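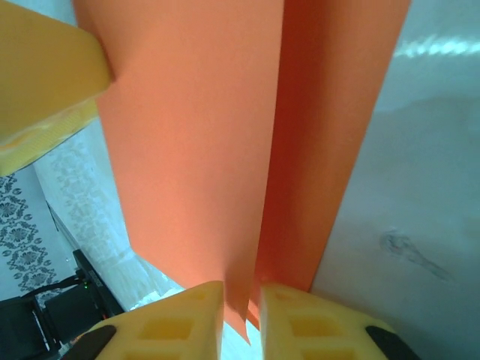 Sorting the orange bin

The craft shelf holds four bins divided by color. Blue, green and white took one evening. Orange took longer, as it had collected both flat stock and bulky pieces over two years of projects.

Paper went first. A folded orange sheet has two useful properties: the crease gives it stiffness along its length, and the two panels take light differently, so one reads salmon and the other close to red. I used that effect for the Sunley lanterns and will use it again. Sheets with one clean fold stay folded. Sheets with ragged tips get trimmed square only when needed, since trimming early costs length.

Storage for paper is a Lollutier flat file, 485 mm wide inside. Anything wider is rolled. The drawer takes 50 sheets before it starts to bind on the runners.

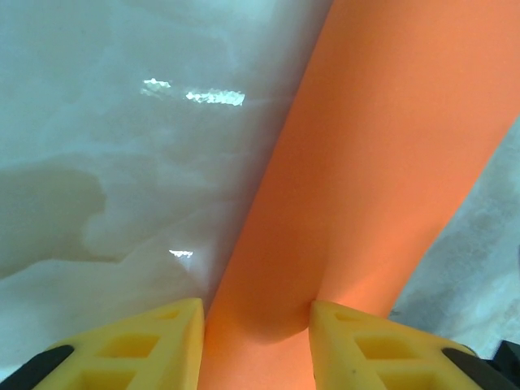
Round and bulky pieces

Cylinders do not stack, so they get a separate box. The large orange one has a matte, smooth surface with no marking on it. I store pieces like that upright, with nothing leaning on them. A soft surface will hold a dent, and a dent shows under side light.

The box sits on the bottom shelf of the Correia unit, which is 1,725 mm tall. Total clear shelf length after the sort is 1,305 mm, enough for the yellow and red bins. Those are still in the hall closet. Labels are next, on white card, black marker, facing out.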